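6.2 Preparing the Cell for Visitor Demonstrations

This section applies to the Poranside tabletop cell when it is run in front of visitors (open days, school visits, trade demonstrations). For normal operation, see Section 4. The Farkivix controller must already be installed and homed.

Mounting the board

1. Switch the controller to HOLD and wait for the amber lamp.
2. Lay the wooden work board on the pegboard table with the seams running across the table, parallel to the front edge.
3. Fasten the board at the two near corners with the screws supplied. Tighten by hand, then a quarter turn with the driver.
4. Push down on each corner. If the board rocks, remove it and check the table for debris.

CAUTION: Do not use longer screws. They will reach the cable tray.

Placing the blocks

5. Place the eight blocks of the Clunel shape set on the board. The set has two blocks in each of red, green, blue and yellow.
6. Leave bare wood between all blocks. The fingers need clearance on both sides, and blocks that touch will be reported as one object (error 54).
7. Stand the cylinders on end. Stand the heart and the hexagon upright with the outline facing up.
8. Keep the two stars apart. Color is checked after shape, so stars placed side by side slow the first pick.

NOTE: The layout does not have to match the one stored in the demo file. Visitors may rearrange the blocks between runs while the controller is in HOLD.

Running the demonstration

9. Load the program VISIT from the Masanja menu.
10. Set arm speed to 400. Do not raise this value with visitors present.
11. Check that all visitors are behind the floor line, then press RUN.
12. Select a shape and a color on the panel. The arm moves over the chosen block, lowers and closes.
13. Wait for the arm to return to its rest position before making another selection.

CAUTION: Keep hands off the table whenever the green lamp is lit, even if the arm is not moving. The arm may be waiting for a camera result.

If a block is dropped or tipped over, press HOLD, reset the block by hand and repeat step 12. The program does not need to be reloaded.

After 6 failed picks the controller stops and asks for calibration. Run the short calibration (Section 5.3). Visitors should step away from the table until it is complete.

Typical position at the start of a pick, with "star" and "red" selected:

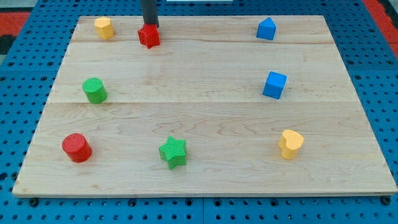 Comment on this section, left by a reader: Step 8 was useful to us, but please say whether the shape check can be turned off. We ran the program for a school group on a Friday and only ever wanted to sort by color. The panel kept asking for a shape first, and the option is not listed in Section 4 either.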